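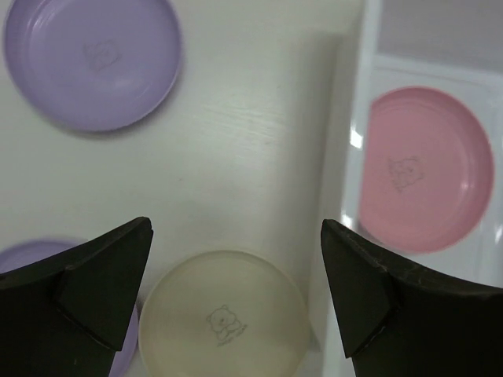

Reading the Kakent Dialogues again

September 2001

I finished my second reading of the Kakent Dialogues last night, eight years after the first. The copy I have is the Hulton translation, the one with the green cloth spine, and I still think it is the better of the two in English. The other, from Thoroddsen, has fuller notes but the sentences are hard going and I gave up on it in June somewhere in the fourth dialogue.

For anyone who hasn't met them, the Dialogues are a set of short conversations between a teacher called Amard and a pupil who is never given a name. They talk about the soul, the stars, what happens at death and whether the maker of the world is the same as the highest god. Hulton's introduction puts the date of the oldest manuscript at 777, but the text itself must be older, as there are mistakes in it that look like a copyist misreading an earlier hand. How much older is anyone's guess. I have seen arguments for 650 and for three or four centuries before that.

What struck me this time was how often Amard changes his mind. In the second dialogue he tells the pupil that matter is evil and the body is a prison. In the fifth he says the world is a living thing and ought to be loved. The first time round I took this for a deep teaching that I was too slow to follow. Now I think the plain answer is that two different people wrote them and a third person put them together. Even the way the pupil talks is different. In the early ones he only says yes and asks for more. In the fifth he argues, and argues quite well, and Amard gets short with him.

The sixth is still my favourite. It is mostly about silence and what a person should do before praying. There is a passage on page 82 about washing the hands and then sitting until you have stopped thinking about your hands, and I remembered that almost word for word from the first reading. I can't say I remembered much else. The long section on the seven gates might as well have been new to me.

I skipped the astrology in the third dialogue. I did try. It goes on for eleven pages and depends on a diagram which is missing from every surviving copy, so Hulton has to guess at what the letters stand for.

I don't believe most of what is in the book, and I'm not sure why I keep going back to it. Some of it is the tone. Amard speaks as if there were plenty of time.

Next I want to read the hymn that is sometimes printed at the end. My copy leaves it out and the library only has it in German, so that may have to wait.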